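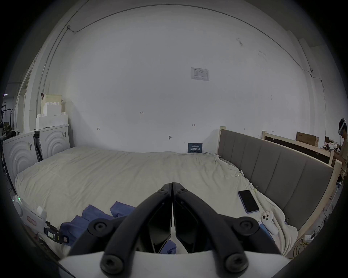

Duvet keeps sliding down inside its cover, and is it too warm anyway?

Posted by flisitau_jo in Bedding and Laundry

Hi all, long-time reader, first-time poster. We moved up to a bigger bed in March and I bought a down duvet to go with it, a Geraghty, the "all season" one. I love it in theory. In practice the filling ends up in a lump by our feet every single night, and I spend my mornings shaking it like a crazy person. My husband swears it's the cover and I swear it's the duvet, so that's been fun.

The cover has buttons at the bottom and nothing at all inside. No ties, no loops. I've seen clips sold for this but the reviews are all over the place, and one lady said hers popped open in the night and stabbed her in the shin! So that's put me off a bit.

Other thing is, I'm waking up hot around 3 a.m. and he is perfectly fine. Same blanket, same bed. Do I need a lighter one, or is there some trick? I really don't want to buy another big duvet, this one was 268 dollars and I still wince when I think about it.

Also how often are you supposed to wash these? My mother says never. Thanks in advance, and sorry it's three things in one.

Benedikt Nolte

Check the sizes first, before you buy anything. Get a tape measure and lay the duvet flat on the floor, then do the cover. Mine were both sold as "king" and the cover was 5 inches wider than the duvet, so of course it slid. There was nothing holding it out to the corners. A cover that's the same size or even a hair smaller will fix most of it for free (well, for the price of a cover).

If the sizes match, sew in ties. I can't sew and I managed it. You need eight pieces of cotton ribbon or twill tape, a needle, and one evening with something dumb on TV. Here's how I did it:

Turn the cover inside out and sew the middle of one ribbon to each inside corner, right into the seam where it's thick. Go over it a bunch of times.

Sew a small loop on each corner of the duvet. Stay on the very edge, outside the stitching that holds the down in. If you poke through into the filling you'll be finding feathers until Christmas, ask me how I know.

Tie the corners with a bow and not a knot. You'll want to get them undone again on laundry day.

Got four ribbons left over? Put them halfway down each long side, with loops to match. That's what stopped the lump at the feet for us, way more than the corners did.
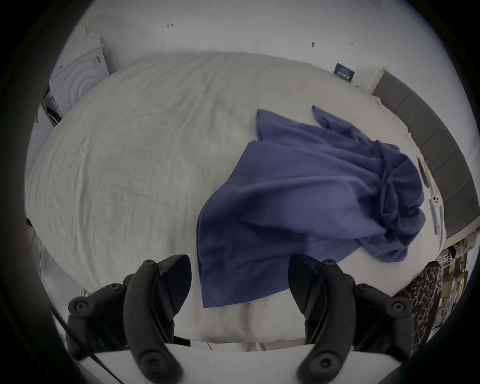 Turn the whole thing right side out by reaching in, grabbing the two far corners and shaking it down over itself. Then button up.

On the clips, I used the Bondo ones for a while and they were okay on thick cotton. On anything silky they let go. Never got stabbed though!

For the washing, once or twice a year is plenty if you always use a cover. Go to the laundromat and use the big front loader, ours at home just can't rinse it. Low heat, clean tennis balls in the dryer, and keep going long after you think it's done. Down that's a tiny bit damp in the middle gets a smell you will not forget.

Dezső Gál

My wife and I gave up and got two twin duvets. One each, on the same bed. Everybody I grew up with slept this way and I don't know why we ever stopped. She has a thick one, I have a thin one that cost 60 dollars on sale, and we don't fight about the temperature anymore. It looks a little funny when the bed is made but you can throw a bedspread over both.

arum_on_main

Have you tried just turning the heat down at night

Also your mother is wrong, wash it lol

flisitau_jo

Update! Measured like Benedikt said and yep, the cover is too wide, so my husband gets to be right this one time. I've ordered ribbon and I'm going to try the ties before I spend money on a new cover. Dezső, I showed him your two-duvet idea and he looked at me like I'd asked for a divorce, but I'm working on him. Heat is already down to 62, so it's not that.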